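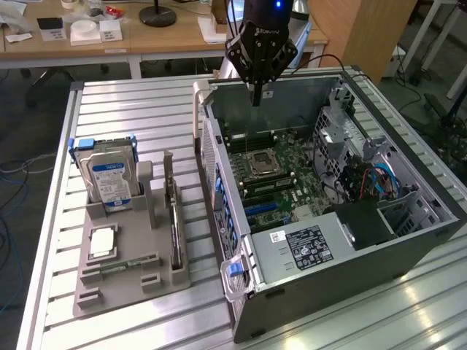

Dry ground does not soak up a storm, Mayu Uchida says, and the July rain at Ritcombe is a fair case. The soil there had baked hard over the spring. When 36 millimetres fell before noon, most of it ran down the tramlines and into the Kostilard.

"People see the total and assume the crop got it," Uchida said. "The probes at depth hardly moved. The top one jumped and was back where it started by the next afternoon."

Uchida looks after the soil moisture records for the Kostilard catchment, which covers 222 square kilometres of mostly arable land. The probes are read every hour. The rain gauges, supplied by Grecu, tip at a fixed volume and are known to under-read in very heavy bursts. She applies a correction, but only above a set intensity, and she marks the corrected values in the table.

I asked whether the river gave any warning. "Very little. It rose quickly and fell quickly, and that shape tells you the water came over the surface. If it had gone through the soil you'd see a low, long hump."

Kojo Nutsugah farms the slope above the lower gauge, on clay loam. He had barley standing and lost soil from two gateways. "The barley was too far on for rain to help it," he said. "I'd have wanted that water in May. The beans had some use of it, where the ground was cracked." 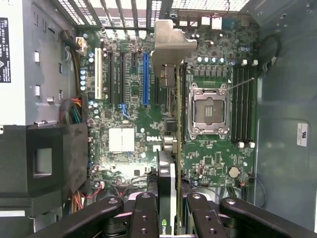 Cracks complicate the readings. Water entering one can pass a shallow probe without wetting it and show up lower down first, and a single probe beside a crack can make a field look far wetter than it is. Uchida discards a reading only if both neighbouring probes disagree with it. "I'd sooner leave a gap than fill it with a guess," she said.

The deficit at the end of the month was still large enough to hold back drilling of oilseed rape. Nutsugah intends to wait. He wants slow rain over several nights, and has left the stubble long on the steepest field to hold it.

Uchida is moving the lower gauge uphill before the autumn, as the present site floods.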